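Cutlow bench notebook
Tuesday, July
Entry by Cyril Tapley

Cloth folding, clutter condition

Carried on with the comparison from last week. Question is still whether the policy trained on the mixed set holds up when other things are left on the table, or whether it only works on a cleared surface. Same two-arm setup, same head camera view, no change to the gripper fingers.

Checkpoints used:
Predley base, 2,000 demonstrations, all on a clear table
Predley mixed, 4,000 demonstrations, half with clutter
Both fine-tuned on the same 500 shirt episodes before testing.

Started at 9.40 after re-zeroing the left wrist. It had drifted again overnight. Kohlhase calibration script run twice, second pass accepted. Left the joint limits as they were.

Session notes

Base checkpoint first. With the table cleared it goes for the corner and gets it on most attempts. With clutter it hesitates over the left side, and twice the left arm went for the wrong cloth. Stopped both by hand. Logged as wrong-object, not as failed grasp. The scoring sheet still lumps these together and needs a separate column.

Mixed checkpoint after that, starting with the red knit shirt flat and the teal cloth left crumpled beside it. Box, pouch, orange cord and the perforated metal plate stayed at the back. Right gripper at the far end of the shirt, left one over the upper left corner with the fingers slightly open.

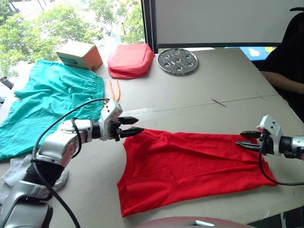
Results so far

Mixed checkpoint chose the red shirt in all 8 cluttered trials. Six went through to a finished fold, one lost the left corner during the lift, one timed out with both arms holding. Base managed three folds from the same 8 starts. Too few to say much, but the gap is mostly in choosing the cloth. Once base has hold of the right corner its fold looks no worse.

Knit is harder than the woven shirts. It stretches when the arms pull apart, and the corner ends up further along than the policy expects. Same thing Zendow's group wrote up for towels, though theirs were thicker.

Left to do

Repeat with the teal cloth moved to the right side. All the wrong picks were on the left, so can't yet separate clutter from arm preference.
Try a red distractor cloth.
Split the scoring column before the next batch.
Check the timeout log. Force reading on the right gripper looks flat for the last few seconds and I don't trust it.
Left wrist: re-zero before every session until it's been looked at.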